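Cómo preparar una demostración de montaje robotizado para una jornada de puertas abiertas

Esta guía recoge los pasos que seguimos en el taller de Storero para enseñar a grupos de visitantes cómo un robot coloca un procesador en una placa base. Sirve para cualquier demostración de manipulación de piezas pequeñas, siempre que el grupo pueda ver la pinza de cerca.

Material necesario

- Brazo robótico con pinza de dos dedos y cámara en la muñeca.
- Un ordenador de sobremesa o estación de trabajo retirado del uso, con la tapa lateral quitada.
- Un procesador compatible con el zócalo y, a ser posible, otro de repuesto.
- Monitor de 40 pulgadas para el público.
- Pulsera antiestática, aire comprimido y un soporte para la pieza.
- Cinta de suelo para marcar la zona de visitantes.

Antes de la visita

1. Desconecte el equipo de la corriente y retire el disipador del procesador. Limpie los restos de pasta térmica del disipador metálico integrado. Si quedan restos, los dedos de la pinza resbalan.

2. Fije el chasis a la mesa con dos sargentos. En la primera prueba lo dejamos suelto y se desplazó 5 mm al abrir la palanca del zócalo, suficiente para perder la referencia.

3. Abra la placa de retención del zócalo y déjela levantada del todo. Compruebe con una lupa que no hay contactos doblados. En los zócalos LGA los contactos están en la placa base y un roce lateral puede estropearlos.

4. Aparte los cables que crucen por encima del zócalo. Los que no se puedan desconectar se sujetan con bridas al chasis. Repase la trayectoria a mano, con el brazo en modo guiado, antes de lanzarla por programa.

5. Ajuste la fuerza de agarre al mínimo que sostenga el procesador. La pinza debe cogerlo por los cantos y no tocar la cara inferior.
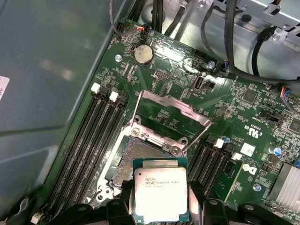
Texto: Rosângela Conceição | Revisión técnica: Brendan Phelan | Taller Storero

Con el Xeon E5-1650 v3 entre los dedos y el zócalo abierto conviene hacer una pausa. Es el momento en que el público entiende la tarea. Programe una espera de 14 segundos en ese punto y explique qué va a ocurrir: el robot alineará las muescas, bajará en vertical y soltará el procesador sin empujar.

Durante la demostración

6. Coloque al grupo detrás de la cinta y deje a una persona junto a la parada de emergencia. Esa persona no explica ni contesta preguntas.

7. Muestre en el monitor la imagen de la muñeca. Desde la cinta no se distingue el zócalo, y con la pantalla la visita se sigue bien incluso desde la última fila.

8. Ejecute la bajada a velocidad reducida. Si el controlador detecta contacto antes de la altura prevista, el brazo tiene que subir y volver a la posición de espera. No intente corregirlo sobre la marcha delante del público.

9. Cuando la pinza se haya retirado, baje usted la placa de retención a mano. Jailson Cavalcanti probó a hacerlo con el robot y la palanca pide más fuerza de la que nos parece prudente con gente delante.

10. Para repetir el ciclo, saque el procesador a mano y devuélvalo al soporte, siempre con la misma orientación. El triángulo de la esquina sirve de guía.

Problemas frecuentes

La cámara ve reflejos. La tapa metálica del procesador refleja mucha luz. Oriente la lámpara hacia un lado o baje la exposición.

El procesador gira al cerrar la pinza. Los dedos no están paralelos. Afloje, vuelva a calibrar la apertura y repita el agarre.

El brazo se detiene sin motivo aparente. Revise primero los cables del chasis. En nuestro caso casi siempre era una brida suelta.

Para grupos escolares recomendamos dos ciclos completos y después las preguntas. La sesión del martes por la tarde se hace con ese formato.

Contacto: Taller Storero, recepción, extensión 578 | © Storero. Todos los derechos reservados | Volver arriba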